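Iltura Handling Group – minutes of the review meeting, October
Subject: the Trulla demonstration kit and the Stamon support plan
Start: 2:00 p.m., small meeting room

Present: Sorcha Drummond (chair), the bench team, purchasing, one person from the packing line. The notes were written by the bench team.

1. Notes from the last meeting

The notes were accepted with one correction. The trial period for the kit is 90 days from delivery, and it does not start from the day when we signed the paper. Purchasing has this in writing from the seller, Hartley.

2. What is in the offer

Purchasing read the offer again for those who did not attend last time. The Trulla kit includes one glove, one wrist unit, a set of cubes with printed markers, the mounting arm for the camera and the software for one computer. The Stamon plan is a separate service. It covers replacement of worn parts and help by telephone, and it has to be renewed every year.

The packing line asked if we can buy the kit without the plan. The answer is yes, but then a broken wrist unit must be paid in full. Sorcha asked purchasing to get the price of a wrist unit alone, so that we can compare.

3. Work at the bench

The bench team reported on the recordings. We have now 198 recordings which the software accepted, all made by a person with the glove on the right hand. The tasks are simple ones: take hold of an object, move it, put it in a tray or next to it. The clear bottle with the handle is the object which we use most at this moment. It is more difficult for the software than a box, and our customers have many clear containers.

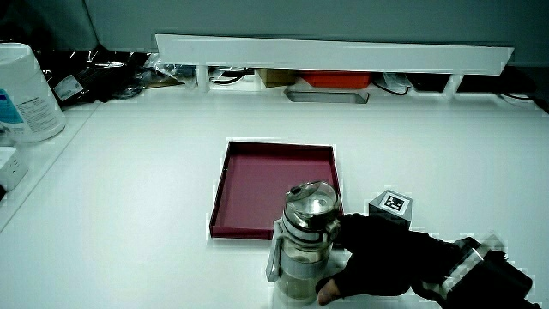

4. Problems found

a) Marker covered by the hand. When the cube stands close to the object, the fingers can hide a part of the marker, and the software then asks for the recording again. The manual says only that the marker "should be visible". We would like a clear distance in the manual. Until we have it, the team will put the cube farther from the tray.

b) Size of the glove. The kit came with one size. Two colleagues with small hands found that the wrist unit turns on the arm during work. Hartley says that a smaller strap exists – we did not receive it yet.

c) Time for setup. The seller promised 16 minutes from switching on until the first recording. Our own time is around twice as long, mostly for the calibration. The team thinks it will become shorter with practice, but the packing line has doubts, as their people change often.

d) Export of files. It works. The first version had a mistake in the time column, and the update repaired it.

5. Discussion

Sorcha asked if the kit would be useful for us when the trial is over. The bench team is in favor. Recording by hand is faster for them than the old way of teaching each movement point by point, and new colleagues learned it in one morning. The packing line would prefer to wait until the problem with the strap is solved. Purchasing reminded us that the price in the offer is valid only during the trial.

It was agreed not to decide today. There was also a short talk about a second glove for the left hand. It is not part of the offer and we leave it for another time.

6. Actions

Purchasing: ask Hartley for the smaller strap and for the price of one wrist unit without the Stamon plan.
Bench team: repeat the clear bottle task with the new place for the cube and note how many recordings are refused.
Bench team: write a one-page setup guide in plain words for the packing line.
Packing line: name 2 people who will try the setup with this guide.
Sorcha Drummond: ask the seller if the trial price can stay open for some weeks more.

7. Other points

The key for the bench room cabinet is now kept at the front desk. Please sign when you take it.

The meeting closed at 3:10 p.m. The next one will be called when the strap has arrived.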